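I went to the Losby open afternoon in December with a printed copy of their bench rules in my coat pocket, because I'd been told by two different people that these were the rules everybody ought to be copying. The document is called the Ostrowski Sheet, after the street the building is on. It runs to 50 clauses. I read it on the train and had my doubts by clause 8.

Some background for readers who haven't followed this. Losby rents out bench time for two-arm manipulation work: customers send in a task, staff run it over and over, and the recordings go back to the customer. Hakov does the same thing across town, and Uvoteo sells an audit that is supposed to tell you which of the two you should trust. All three were in the room. Uvoteo had the best sandwiches.

## What the Sheet asks for

Stripped of its long introduction, the Sheet covers four areas:

- **Surface.** Benches are covered in paper and taped into cells, and the tape is checked before each shift.
- **Placement.** Every object gets a starting cell, written on the run card. Objects may cross a line only if the card says so.
- **Stops.** An emergency stop has to be within reach of whoever is running the arms.
- **Records.** Each run is logged with its card, and any change to the bench gets its own entry.

I have no quarrel with most of that. My trouble is with the words "checked" and "within reach," which are used all through the Sheet and defined in neither of its appendices. Checked by whom, against what? I asked this during the talk and was told the shift lead uses judgment. Fine, but then it's the shift lead's judgment I want to read about, and there isn't a line on it.

## On the floor

We were taken through in groups. The guide was friendly and plainly knew the equipment, and he let us stand at a bench much longer than the schedule allowed. The task on the card was a kitchen one, with a tray, a plate, a piece of fruit and a cutting board.

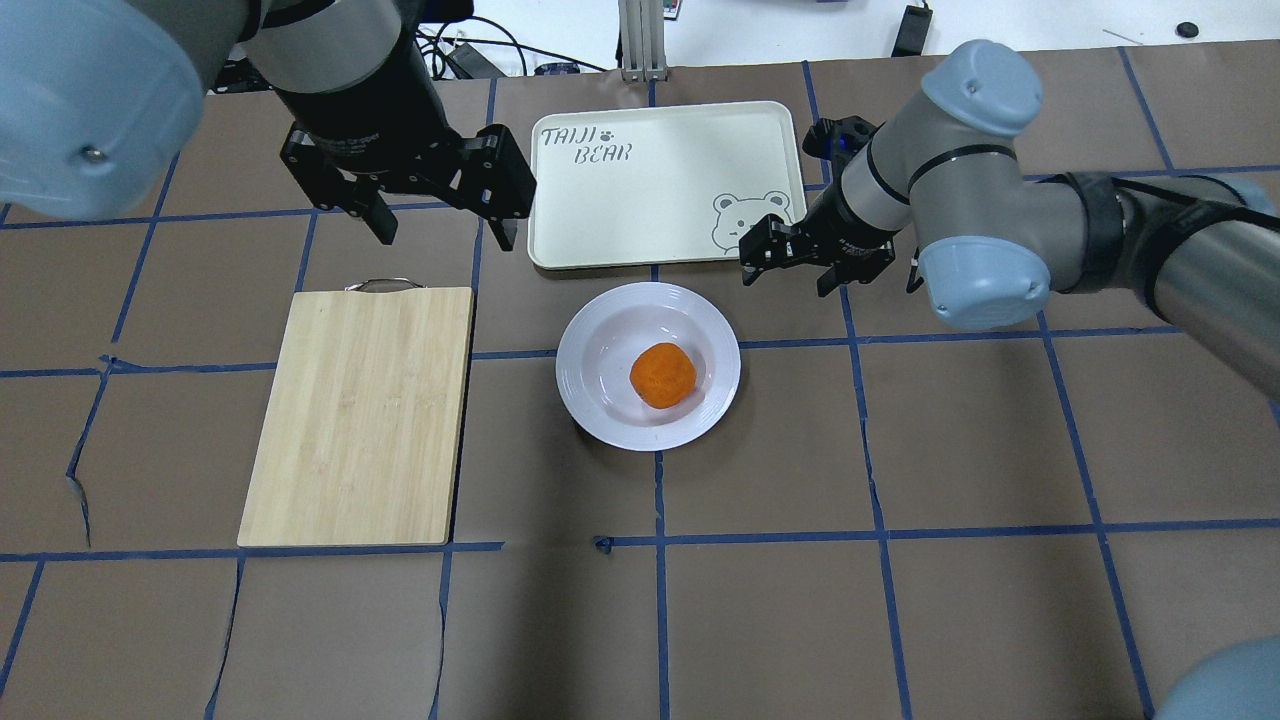
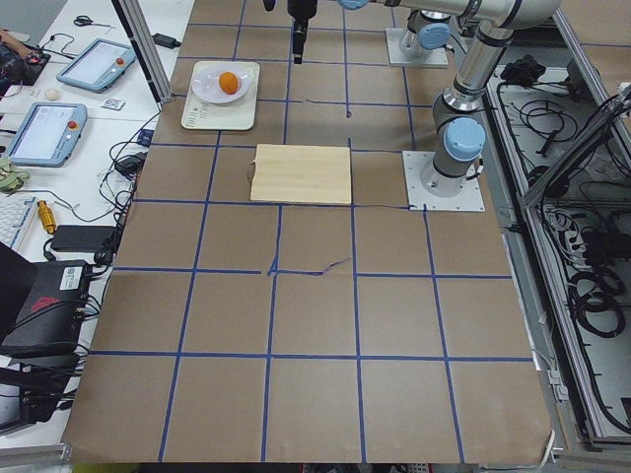 *Same bench, two views: the orange on its plate, and the cutting board. The plate is on the tray only in the second.*

The grid does make sense once you're standing over it. You can say which cell a thing is in and somebody on the other side of the room knows what you mean. I'd expected it to be for show and I was wrong about that.

But look at the state of the paper. There's a tear in the lower half that runs over a tape line, and a corner has curled up. In the first view the cutting board lies across a line and a bit of tape is standing up where two strips cross. Clause 12 says the surface must be "flat, whole and clearly marked." I held my copy up and asked whether this bench would pass today. The guide said it would, since none of that was in the way of the task. Maybe so. Then the clause should say "flat and whole where the task happens," and I'd have nothing to write about.

The stops were a similar story. The two teach pendants lay on the desk next to the bench, each with its red button. An operator sitting there could put a hand on one quickly enough. The same desk also held scissors, power bricks, a keyboard and a good deal of cable, and the Sheet is silent on what else may share a surface with a stop. Hakov's house rules, which are shorter and in most ways worse, do have a line on it: nothing goes on the pendant shelf except the pendant. I would lift that sentence straight into the Ostrowski Sheet.

## The numbers

Losby's slide said that 278 of its last 390 logged sessions had "full compliance." I copied that down and kept coming back to it for the rest of the afternoon. If full compliance means all the clauses, I don't believe it, having seen clause 12 read so loosely. If it means the card was filled in and signed, the figure says something about paperwork and very little about benches.

I put this to the person at the Uvoteo table, who told me their audit samples 5 sessions per site and scores them from the recordings. From the recordings! A camera over the table will show you the paper and the tape. It may not show you what's underneath a cable, or how far a chair was from the button. They charge for this.

## What I'd keep and what I'd change

I don't want to be unfair to Losby. They opened the doors on a working day, they didn't tidy up for us, and they answered everything I asked, including the rude ones. Plenty of shops with glossier rules wouldn't let you past reception. The grid, the run card and the change log are worth having, and a small lab could put all of it in place with a roll of paper and some tape.

For anybody planning to adopt the Sheet as it stands, though, I'd make these edits first:

1. Replace "checked" with a short list of what fails a surface. Give a length for a tear. Say whether lifted tape counts.
2. Put a distance on "within reach," measured from where the operator sits.
3. Keep the stop's spot on the desk clear, and say so in writing.
4. Add cables. The Sheet mentions them once, in the part about fire.
5. Publish what "full compliance" means next to any figure that uses it.

The guide took down the first two. He said a revised version is due in the spring, and that comments can be left on the form by the door. The form has a box for comments about the size of a postage stamp, so I wrote on the back.

Parking is awful. Go by train and walk up from the river side, and bring your own copy of the Sheet as they'd run out by 2:30.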